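Sivden Laundry Products opens refill and bottle return program to regional Canada

Branton, 5/28/22 — Sivden Laundry Products today announced the expansion of its detergent refill and bottle return program to independent grocers and hardware stores outside the major centres. The program covers liquid laundry detergent, fabric softener and dish liquid sold in rigid plastic bottles, and replaces the mail-back arrangement that has been in place since the company's first pilot.

Under the new terms, a participating store installs a bulk dispensing cabinet and a return bin. Customers may refill a container of their own or drop off an empty one for washing and grading. Containers of any colour and any brand are accepted at the bin, provided the cap is attached and the contents have been drained.

"Most of our correspondence on the pilot concerned caps," said Kanchan Kandpal, Director of Packaging Operations. "A bottle that arrives without its cap cannot go back into the refill stream. It is sorted for resin recovery, and that is a lower-value outcome for the store and for us."

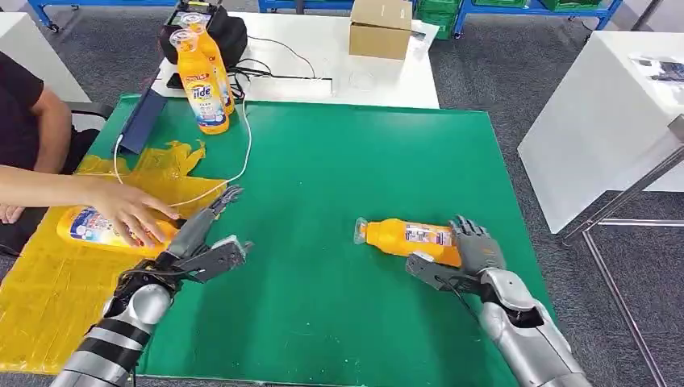 The dispensing cabinet holds four bulk drums and meters product by mass. Each nozzle is fitted with a drip valve and a replaceable gasket rated for 3000 dispensing cycles. Stores are billed monthly on metered volume. The cabinet runs on a standard household circuit and needs no plumbing connection; a floor drain is recommended but not required.

Returned bottles are collected on the same truck that delivers the bulk drums. At the Branton depot they are rinsed, delabelled and pressure tested. Bottles that hold pressure are washed at 70 degrees Celsius, dried and returned to stores as loaner containers. Bottles that fail are shredded by resin type and baled for sale to licensed recyclers.

Adhesive residue was the main technical difficulty during the pilot. Wrap labels with a wet-strength paper layer did not release in the original caustic bath, and fragments collected in the filters. The depot has changed to a two-stage soak with a longer dwell time, and filter changes have dropped to one per shift.
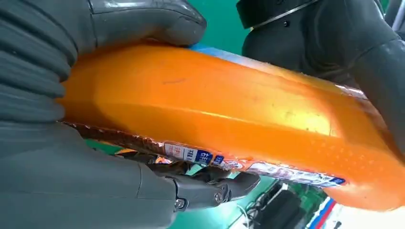 "The second soak costs us floor space," said Hemant Thakur, who manages the depot. "We moved the baler outside under the canopy to make room for it — the neighbours were consulted on noise, and it does not run after supper."

Enrolment opens in July. Stores must have 2 square metres of clear floor area and staff trained in spill response. Training is delivered on site by Zellar Field Services and takes half a day. A deposit of $500 is payable on installation of the cabinet and is refunded when the equipment is returned in working order.

Safety data sheets for all bulk products will be supplied in English and French. Customers refilling their own containers will be given an adhesive product label at the cash, which must be applied before leaving the store.
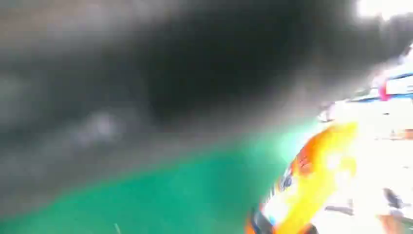 Sivden Laundry Products: detergent refill and bottle return program.

Store enquiries: Consuelo Guzmán, Retail Enrolment
Media enquiries: Tarun Bhardwaj, Communications, Sivden Laundry Products, Branton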